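Food Service Operations II
Unit 6: Portioning, Holding and Waste
Course handout, Botitz Culinary Center

Read this before the April practical. Bring it with you, along with your waste sheet from Unit 5.

6.1 Why portions drift

A recipe gives a yield. The kitchen gives something else. If a baked pasta is costed at 52 portions and the line serves 41 from the same batch, the dish costs more per plate than the menu price assumes. The loss seldom shows up in one place. A spoon is a little too large, a corner of the pan is scraped out for a staff meal, the last serving looks thin and gets doubled up.

Drift is worst with foods that have no natural unit. Rolls and chicken legs count themselves. Mashed potatoes, stews and rice do not, so the tool has to do the counting. Assign one scoop or ladle to each dish and write its size on the production sheet.
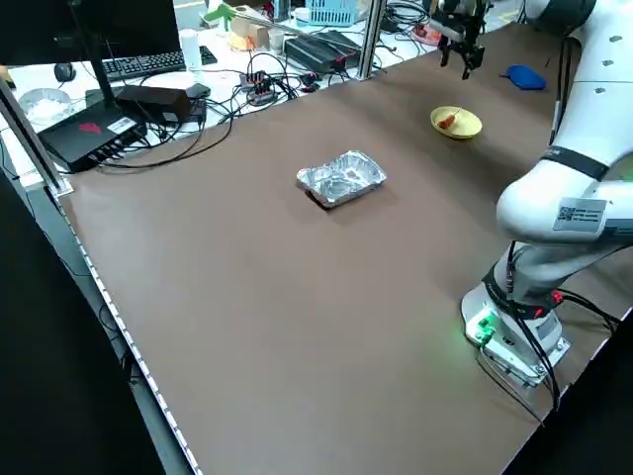 Weigh the first three portions of every batch and one more from the middle of service. If the middle portion is off, weigh the next one too before correcting the server. One heavy plate is normal. Two in a row usually means the wrong tool is in the pan.

6.2 Batch size

Large batches save labor but lose quality in holding. Small batches hold up better and cost more time at the stove. For vegetables, cook in batches that will be used within one holding period. For braises and soups, a single batch is usually fine – they change slowly and can be thinned if they thicken.

The Ponce cafeteria case (reading packet, second section) compares both methods at lunch. The kitchen planned 446 covers with one cooking of green beans, then changed to staggered cooking. Look at what happened to the returns column before you look at labor. 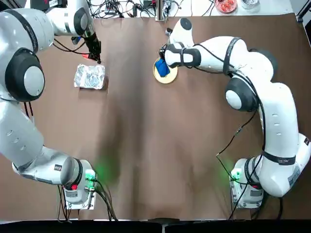

Faleo objected that staggered cooking only works where the stove is free during service, and that many small kitchens have every burner in use by 11:30. The point is a fair one. In that situation, move the vegetable to the steamer or the oven, or choose one that can be blanched ahead and finished quickly. Note on your plan which piece of equipment each batch needs and when.

6.3 Setting up the pass

Do these in order before service opens.

1. Check the holding equipment with a probe thermometer. The dial on the front tells you what was set and may not match the food.

2. Place pans in the order the plate is built: starch, main, vegetable, sauce. Keep the garnish nearest the server's plating hand.
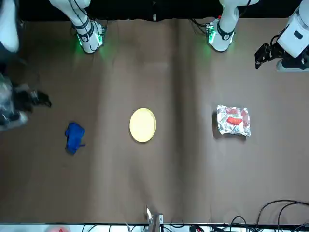
3. Put one marked tool with each pan. Spares go below the counter.

4. Plate one sample of each dish and leave it where every server can see it. Replace it when it starts to look tired.

5. Write the opening pan count on the waste sheet.

6.4 Recording waste

Use three columns: trim, overproduction and plate waste. They have different causes and should never be added together until the end of the week. Trim points to purchasing or knife work. Overproduction points to the forecast. Plate waste can mean the portion is too big, or that people don't like the dish.

Write the entry when the food is discarded. Sheets filled in from memory after closing tend to show round numbers and very little trim.
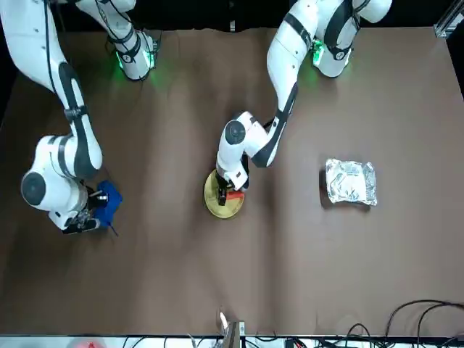
Fig. 4. Two arms at a brown tabletop.

For the practical, hand in a production sheet, a pass diagram and one completed waste sheet. Use the Miketar menu in the back of the packet. Show your working for food cost per portion.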